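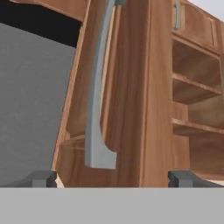

Home Issues Authors Archive Search

November 15, 2024
Chiharu Hirano, Kirsten Dufour, Ho-yin Fung

4. Household Tasks in Simulation

4.1 Task selection

The question addressed in this section is a narrow one: whether a single trained controller can carry out kitchen chores that a person would finish without thought. We selected tasks in which the main difficulty is contact with fixed furniture. Opening a hinged cabinet door, closing it, and pulling a drawer were included. Tasks involving liquids, cloth, or food were left out, as the Tallus simulator does not model them to a standard we are prepared to defend.

Figure 4. Wrist view in the door task. The open fingers are spread below a long metal handle mounted on a wood-grain cabinet door. Open shelving is visible to the right. Rendered in simulation.

4.2 Procedure

Each task was attempted 105 times, with the furniture layout and the starting pose of the arm drawn at random before every attempt. An attempt was stopped after 30 seconds of simulated time. The controller received the wrist view and the joint positions and nothing else. In particular, it was not given the location of the handle or the hinge. Training used the Hawthorne demonstration set without changes, and no demonstration was recorded in a layout used for testing.

An attempt at the door task was scored as a success if the door had moved past the required angle and the fingers had let go of the handle before time ran out. The second condition is stricter than the one used in our earlier report. Francine Lachance pointed out during review in May that a robot still holding a door open has not freed its hand for the next step, and we have adopted her wording.

4.3 Results

The door task succeeded in 51 attempts. Failures fell mainly into two groups. In the first, the fingers closed beside the handle and the arm went on to pull at nothing. In the second, the grasp was sound but the arm pulled straight back when the door required an arc, and the handle slipped out. The second group was more common with long handles, where the controller tended to take hold near one end.

Drawers gave less trouble. The motion is a straight line, and a poor grasp often did the job anyway. Closing a door was easier still, as it can be done by pushing with the side of the hand. We do not regard this as a fault in the method, although a homeowner might feel differently about the finish on the cabinets. Contact force was logged but did not enter the score.

4.4 Limits of the comparison

These figures should not be read as a forecast for real kitchens. Simulated hinges do not sag, and simulated handles do not work loose. The Redstead group reports that friction at the hinge is the quantity most often set wrong in models of this kind, and we made no attempt to measure it in physical cabinets. Lighting was also held within a small range.

Speed is a further concern. Successful attempts used most of the time allowed, and a person opens the same kind of door in a moment. On the present evidence, we would not describe the door task as solved. A longer chore that depends on it, such as putting away dishes, remains out of reach for this controller. Section 5 repeats the door task with the Trena planner choosing the point of grasp.

Related items
Ouellet, B. Choosing a Grasp Point on Long Handles
Lachance, F. When Is a Door Open? Scoring Rules for Household Tasks
Fung, H. Drawer Tasks in the Tallus Simulator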